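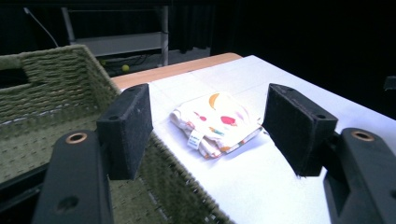

Niamh Lenihan read our first draft in February and wrote in the margin that a machine which needs a clean table, good light and one garment at a time has been given the easy half of the laundry. The hard half, she wrote, is the heap. We have kept her note at the top of this report as it is shorter than our results and covers much of the same ground.

Can a Machine Put the Laundry Away Yet?
Project report, 11 Jul 2018

We use cookies to improve your experience on this site. By continuing to browse you accept our cookie policy. Accept | Manage settings

1. The question

Our group was asked to choose a chore and judge how close automation is to doing it. We chose small laundry, meaning baby clothes and cloths, on the theory that small things would be simple. Anyone with a younger sibling could have corrected us.

The chore was split into two jobs. In the first, a folded item lies on a white surface and has to end up in a basket, still folded. In the second, the item starts unfolded and has to be folded first. We planned a third job, sorting by owner, and dropped it after one afternoon.

2. Method

We used a two-jaw gripper with felt-faced pads. Control software was the Rallier package, which Armindo Paiva had working by the second week and the rest of us by the fifth. An item counted as delivered if it reached the basket and a person looking at it would still call it folded. This last part caused arguments. We settled them by vote, and Armindo usually lost.

Each job was tried 100 times. A person doing the same work was timed for comparison and asked not to show off.

3. Results

Folded item to basket: 73 delivered out of 100. Most failures came from the pads closing on the top layer alone, so that the rest of the cloth opened out on the way up. Care labels were a nuisance too. A label sticking out at the side gave the jaws something to catch, and they held on to it with great loyalty.

Unfolded item, fold and deliver: we stopped reporting a success rate when we could not agree that there had been a success. The longest single attempt took 253 seconds and produced something Armindo described as a pastry.

The person took almost 90 seconds to fold and put away a small pile, while talking.

4. Discussion

For moving a soft thing that someone has already folded, the answer is a cautious yes, if you can put up with refolding about a quarter of it. For folding, no. The gripper squeezes well enough – it has very little idea what it is squeezing. We would try a wider pad next, and a slower lift over the first inch.

Niamh's heap was not attempted. It remains on a chair.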